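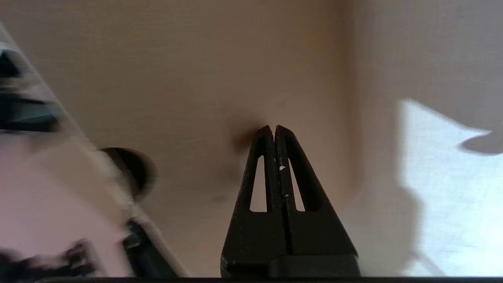
Wrist camera, fingers closed, light on the right.

We finished the unpacking set on 14th August, and I said I would write up how it went while I still remembered the details. The target was 3000 usable episodes. We recorded 3425 and kept a few more than we needed, which gave Rin Maruyama some room to be strict when she went through them.

For anyone who hasn't read the earlier posts, I work at Cekport, and our part of the project is collecting demonstrations for a two-arm setup. A person moves a pair of leader arms, the robot arms follow, and everything gets saved: joint positions, gripper width, and the video from each camera. The people training the policy are at Kubo. They tell us which tasks they want and we figure out how to produce them.

The first task in this batch was opening a box and taking one item out of it. That sounds short, and for a practiced operator it is. The trouble is that in June, when we did a trial run, almost every episode looked the same. Darmawan Liew did most of the driving and he is very consistent. He came in from the same side, at the same height, and closed the fingers at the same spot. The policy trained on those episodes worked fine if you put the box exactly where Darmawan liked it. Move it a hand's width to the left and the arm went to the old place and grabbed air.

So this time we wrote down what had to change between episodes. The box gets moved and turned before every take. The item changes every 21 takes. The operator changes twice a day. The blinds stay wherever they are, and we don't fix the lighting. I argued against that last one because I like clean video, but Uliana Kravets at Kubo wanted the sun in there, and she was right. Her last policy had been trained under lamps only and got worse every afternoon.

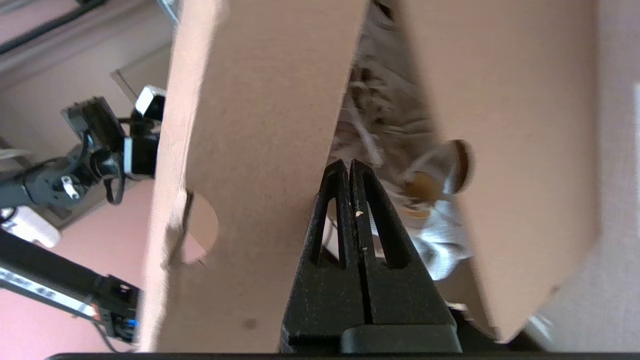
Packing material was the part I underestimated. We started with empty boxes, then moved to boxes with filler, and our pace dropped by half. Paper shred catches on things. It also hides the item, so the operator has to decide whether to dig or to push the stuff aside first, and two operators will decide differently. With the crinkled paper between the flaps and a small round brown thing sitting in it, just right of the fingertips, the wrist view gives you less to go on than you'd think. The flaps take up a lot of the picture when the gripper is that close. Tetsuya Kobori got into the habit of checking the overhead view before going in, and his success rate was the best of the four of us.

We talked about whether to tape the flaps back. It would have been faster. The answer from Kubo was no, because the boxes at the Fukine site won't be taped back either. The flaps stayed as they fell, and some takes were spent mostly on getting past one of them.

A few notes on the process, for people doing similar work.

Start every episode from a slightly different arm pose. We used to send the arms home between takes, and the home pose turned into a crutch. Now the operator parks the arm somewhere near the table with the fingers closed and starts from there.

Record the failures, but label them. Rin threw out 322 episodes. Most of those weren't failed grasps. They were dropped frames, a camera that had lost its time sync, or a take where the operator forgot to press stop and the arm just sat there. Failed grasps followed by a second try were kept, and Uliana says those are some of the most useful ones she gets. A policy that has only seen first-try successes has no idea what to do after a miss.

Clean the fingers on a schedule. Little pale bits get stuck along the inner edges and they show up on the wrist camera. I don't know if the policy cares. I would still prefer not to find out halfway through training. We wipe them when the operator changes, and that isn't often enough with paper shred.

Look at the video the same day. In June we had a whole afternoon of takes with one camera knocked slightly to the side, and it went unnoticed until the files were already at Kubo. Rin now plays back five random episodes before lunch and five before we leave. It takes ten minutes.

The one thing I would change is the naming. We named episodes by operator and date, and then had to go back and add the item and the filler type by hand from a paper sheet. Darmawan has since made a small form that comes up before each take — item, filler, box — and it won't let you record until it's filled in. Everybody complained about it for a day.

The Atitz storage box is nearly full, so the next batch waits until the copy to Kubo is confirmed. After that we start on the reverse task, putting the item back and closing the flaps. Tetsuya has tried it a few times already and says closing the second flap is going to need both arms.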